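How to split one bunch of fake tulips between little glass vases

5 min read
Print | E-mail
57 shares

I used to shove every artificial stem I owned into one big jug and leave it on the windowsill till it went grey. Then my friend Socorro Ayala gave me a bag of odd vases she was clearing out in January, all of them small, all of them different colours, and I've been fiddling with them ever since. It's a lovely way to spend half an hour and it costs next to nothing if you already have the flowers.

What you want

Small coloured glass with a bit of texture to it. Facets, ridges, bumps, whatever you can find (charity shops are full of the stuff). Mine are green, turquoise-blue and red, and I like that they don't match. Plain glass is fine too, but it shows the stems more, and fake stems aren't the prettiest part of a fake flower!

Then tulips. Buy the bendy sort with wire inside. I had a bunch from Stimar that wouldn't hold a curve at all, so give one a gentle bend in the shop before you pay.

Step 1: Clear a table and lay things out

Put the vases down first, with plenty of elbow room, and keep the spare stems in a bundle off to one side. Pink tulips go in the green vase, a single red one goes in the blue, and I leave the little round red one till last while I make up my mind.

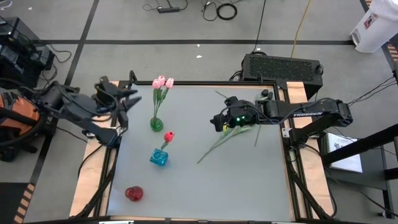 I always start with the tallest group because everything else takes its height from that. Three blooms together is plenty for a small vase. Let them lean a bit. If you stand them bolt upright they look like pencils in a pot, and I say that as someone who did it for years.

For a single tulip, go short. Shorter than you think! Fold the bottom of the wire back on itself if you don't fancy cutting it, then you can change your mind later. Tip the head up and out to one side so it isn't staring at the ceiling.

Step 2: Give the glass a proper wash

Yes, I know, you should do this before step 1, and I never do. Take the flowers back out and wash the vases in warm water with a drop of washing-up liquid. Bumpy glass holds on to dust like nobody's business. An old toothbrush gets into the grooves. For the inside of a narrow neck I use uncooked rice and a splash of water, swirl it about, tip it out, rinse and leave upside down on a tea towel.

Dry them completely before the stems go back, or you'll get rust on the wire ends.

Step 3: Have a go with a bottle

If you run out of vases, an empty drinks bottle will do for one stem. Green plastic is my favourite for this, as the stem more or less vanishes into it, and a ribbed one catches the light nicely. Peel the label off, soak away the glue, and drop a handful of gravel in the bottom, otherwise the weight of the flower will have it over on its side.

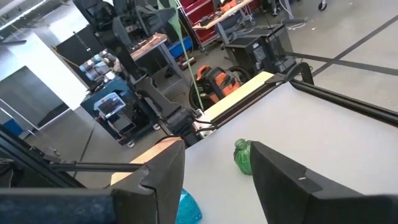 Step 4: Put them where you want them

Group them close, tallest at the back, and don't line them up. Mine live on the hall shelf. When I get bored I swap the flowers round and it feels like a new set.

2 comments | Print this page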